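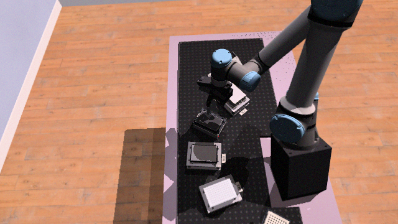 I got my third duct cleaning flyer of the year last week, and since I've now paid for one of these jobs, I feel entitled to complain. The company was Skalometti, the one with the vans all over Mimadgate, and the price on the flyer was 60 dollars for the whole house. You can guess how that went. First, though, the floor. My living room has wood planks in the same orange-brown as the floor in the picture up top, with the same dark seams and little knots, and it's the dust on those boards that got me started on all this. On that color you see every speck by lunchtime. I sweep in the morning, the sun comes around, and there it is again.

So the flyer said dusty floors mean dirty ducts. It sounded right to me. Air blows out of the vents, the dust lands on the floor, clean the ducts and the dust goes away. I booked it.

The technician was polite and on time, I'll give them that. He took the cover off the hallway vent, stuck a light in there, and made a face. I've had enough work done on this house to know the face. Then came the real quote – $1,028, with "sanitizing fog" and something called a coil refresh. The 60 dollars, it was explained to me, covered a single vent and the "system assessment." The assessment was him making the face.

I asked what the fog was. He said it was a treatment. I asked what it treated. He said buildup. I asked if I could see the label, and the label was back at the office in Lam. I don't know about you, but I'm not having something sprayed through every room I sleep in on the strength of a label in Lam.

We went back and forth and I ended up paying for the basic cleaning with no fog and no coil anything. I won't print the number because I'm still annoyed at it. It took 2 hours. There are nine vents in my house and he did all of them, plus the big return by the stairs, with a hose about as loud as you'd expect.

Did it work? Well, I kept an eye on the floor. I'm not a scientist and I didn't weigh anything, but I sweep the same room with the same broom every morning, and I could not tell you any difference between the week before and the week after. Same gray fluff along the baseboards. Same line of it under the couch. The vent covers looked nice for a while. I could have washed those in the sink.

What did change things, a bit, was the filter. I'd been buying the cheapest ones and leaving them in far too long, and the one I pulled out in September was bowed in the middle so air was going right around the edge of it. I bought a better one that fits the slot and taped the gap on one side. I also put a real doormat at the back door and started taking my shoes off. The fluff is still there but there's less of it. Cost me less than the hallway vent.

To be fair, I can think of times I'd pay for this. If you've had mice in the ducts, or you just had drywall sanded with the heat running, or something is visibly growing in there, then fine, get somebody in. My neighbor across the road in Birkonness had a remodel and says the hose pulled out a bucket of plaster, and I believe it. What I don't believe is that every house on the street needs it every spring, which is what the flyer says, next to a photo of a baby.

A few things I'd ask on the phone if I were doing it over:

- What does the advertised price cover, in number of vents?
- Is the return included?
- What exactly gets sprayed, and will you email me the label before you come?
- Can I say no to the extras at the door and still get the basic job at the basic price?

I called two other places afterward and asked all four, just to see. One said they'd call back and didn't. The other answered everything in plain words, quoted me a flat price that was higher than the flyer and lower than what I paid, and told me to change my filter first and see if I still wanted them. I wrote their number on the inside of the furnace closet door.

The new flyer, by the way, is down to a lower price "for returning customers." It's in the recycling. Next up is the dryer vent, which I'm told is a real fire risk and which I plan to do myself with one of those brushes on a long flexible rod, assuming I can get the dryer out from the wall without scratching the floor.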